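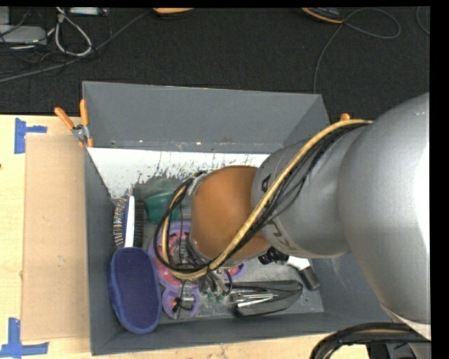
3.2 Workcell Construction

The cell was built in the shared workshop at Hustmont over one winter and has been in regular use since April. It occupies one bench position and has to be returned to a state in which other members can walk past it at the end of each session. This requirement decided most of the layout. The arm is mounted on its own stand, bolted to the floor beside the table, and the table itself carries only the bin and whatever is fixed to it. An earlier version had the arm base on the tabletop. In that version every fast stop moved the bin by a few millimeters relative to the calibration, and the error built up over a session until grasps near the walls began to fail.

The table is pale wood with the top surface at 838 mm above the floor. We did not machine it flat. Residual unevenness was measured with a straightedge and found to be smaller than the repeatability of our hand-eye calibration, so no correction is applied in the planner. The bin is a gray rectangular container with a sloping far wall. Collision geometry for the bin was entered by hand as five flat plates, with the slope of the far wall included, and each plate was thickened inward by a fixed margin. The margin is larger on the far wall, where the arm makes its lowest approach.

The bin is located by a marked outline on the table. A spring clamp with orange handles is fitted at one corner of the bin (Figure 2, upper left), and the clamp body is modeled as a separate box in the collision scene. Leaving it out caused two wrist contacts in early testing. A flat cardboard sheet lies on the tabletop to the left of the bin, with blue tape at its corners. It is treated as part of the table surface in planning.

3.3 Cable and Hose Routing

Routing took more rebuilds than any other part of the cell. The hose and a bundle of thin black cables run along the outside of the arm, cross the wrist, and loop around its left side before reaching the gripper. The loop has to be long enough to permit the full wrist rotation used in top-down grasps and short enough to stay clear of the bin contents. We set its length by driving the wrist to both joint limits at the lowest permitted gripper height and taking up slack until the loop no longer touched the floor of the bin. The heavier bundle at the base end is left to hang in an arch over the edge of the table.

Two effects of this arrangement should be noted. First, the loop hides part of the bin from the overhead view whenever the gripper is low; in Figure 2 a dark green object is partly covered by it. Segmentation is therefore run only on images taken with the arm parked. Second, the cables exert a small torque on the wrist that depends on pose. Vieira's first force threshold for contact detection was constant and produced false stops at large rotations. It was replaced with a lookup table recorded in free air using the Padow logging tool.

3.4 Object Set and Reset Procedure

The object set contains 21 household items chosen for variation in outline and surface: brushes, a blue oval pad, molded plastic pieces, flexible pouches, and similar articles. Only part of the set is in the bin at any time. Items were selected by Gouveia from what could be replaced cheaply, and none was modified to make it easier to hold. Long, narrow items such as the brushes are the main source of difficulty. When one settles parallel to a wall, as in the left part of the bin in Figure 2, the open fingers cannot straddle it without entering the wall margin, and the planner returns no candidate.

Resets are manual. The operator empties the bin, draws the next subset from a printed list, and drops the items in from above the rim. Items that land outside are dropped again. No attempt is made to separate touching items. We logged 1873 grasp attempts under this procedure with the cell in its final configuration. Attempts made before the last change to the hose loop were discarded and are not included in Section 4.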